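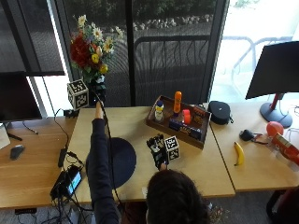 Desks pushed together by a window.

My first office job, at a small insurance firm in Hemedthorpe, gave me a desk that faced a wall. I worked there for four years and could not have told you on most afternoons whether it was raining. When the firm moved, I got a seat by a window, and I stopped going home with a headache.

I think every worker should have daylight. Employers treat it as a perk, handed out by rank. The managers at my old firm had the glass, and they spent half the day in meetings elsewhere. Siriporn Hemmin, who typed claims for 65 of our agents, sat beside the copier under a tube light.

The usual objection is cost. Some buildings are deep and the windows only go so far. Fine. Put the storage and the meeting rooms in the middle and move the desks out to the edges. Ours took 2 days to rearrange, and the movers charged us for one.

People will complain about glare in June. Buy them blinds.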